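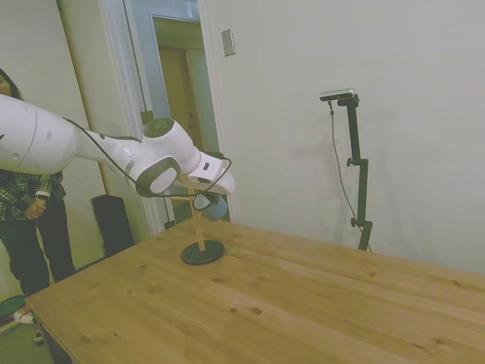

Robotic arm with gripper above a dowel stand on a light pine table.

Kenov Pass-Through Evidence Locker
By Welo
Item: Bloxham series, property room

The Kenov is a steel temporary locker for police departments, sheriff's offices and campus public safety units. Officers deposit bagged and tagged items from the hallway side at the end of a shift. Property room staff take them out from a rear door on the secure side. Once a compartment is closed and the button is pushed in, it can't be opened from the hallway again.

The locker is built into a wall opening. A freestanding version with a front door only is sold as the Rosik, and it uses the same locks and the same number plates.

How it works
The officer picks an open compartment, places the item inside, shuts the door and presses the lock button. No key or code is needed to deposit. The compartment stays locked until the evidence technician empties it from the rear and resets the button. If an officer has closed the door on the wrong item, a technician has to release it – there is no override on the hallway side.

Compartments
The standard layout has small compartments at the top for envelopes and drug kits, medium ones in the middle, and a tall one at the side for rifles and other long items. Other layouts can be ordered from the same parts. One compartment can be fitted as a refrigerated unit for blood and swab kits. The refrigerated unit needs its own outlet and is shipped separately.

Specifications
Body: welded steel, powder coated
Colors: light gray, black, tan
Locks: push-button, keyed reset from rear
Audit log (optional): holds 2,000 entries per locker, exports to a spreadsheet
Rear access: single full-height door or individual doors
Rear door swing: 90 degrees
Trim kit: included, for finished walls
Warranty: 3 years on body and locks

The audit log records the compartment, the time it was locked and the time it was reset. It doesn't record what was placed inside. Departments that use barcode labels should keep scanning items into their own property system as before.

Installation
The wall opening should be framed and finished before delivery. Drawings are sent with the order confirmation. Two people can set the locker in place with a pallet jack, and the trim goes on last. Welo does not cut or frame walls, but will look over a contractor's drawings at no charge.

Replacement parts
Reset key, pair
Lock button assembly
Number plates, full set
Shelf for tall compartment
Rear door gasket, refrigerated unit – $159

Ordering
Lockers are made to order. Agencies may pay by purchase order, and quotes can be split across two budget years on request. For layouts and quotes, write to Trinh Bạch in agency sales with the wall width, the wall depth and the number of officers per shift.

Page updated May 30, 2022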